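Pruretum Evaluation: Progress Report to Buder
Prepared by Yae Aoki
April 15, 2024

This report covers the first part of our review of the Pruretum tabletop kit, which Buder is paying for and Jillance sells to teaching labs and small research groups. The review has two parts: setup and basic motion, then language commands. The first part is finished. The second is under way.

Setup

The kit came with the plain rod tool, the mounting collar, the control software and a printed guide. Mounting the tool on our own arm took one afternoon. The guide is clear on the mechanical side and thin on the software side. We had to write to Jillance twice about the calibration file, and both times they answered the next day. The file that ships with the kit assumes a different tool length from the one in the box. Jillance has said the next release will fix this. Until then, any new user should measure the rod and enter the length by hand.

Pushing tasks

All work so far has been pushing only. The rod cannot grip, and the tasks in the guide are written with that in mind: move one block next to another, make a line, break up a group. We use plastic shape blocks on a wooden board bolted over the table. The board is our own addition and the blocks slide on it well enough. 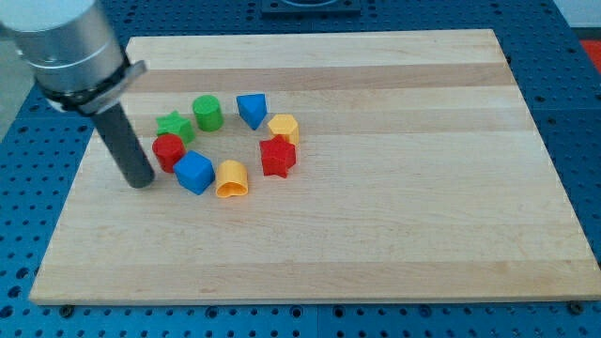 We ran 80 trials of the single-block task and 36 of the grouping task. Single-block moves are reliable away from the edges of the board. Grouping is weaker. When blocks sit close together, the rod tends to disturb a neighbor on the way in, and the planner does not always recover. We logged 17 faults in all, most of them planner timeouts – none needed a restart of the arm.

Open items

Support for the older Berrada controller is listed on the product page, but we could not get it to connect. We have asked Jillance for a working setup file and will report on it separately.

The tool height drifts a little over a long session. We now check it before each block of trials.

Next steps

Language command trials continue through the end of April. We are asking Buder to approve 2 more spare rods from the existing parts budget. No change to the total is needed.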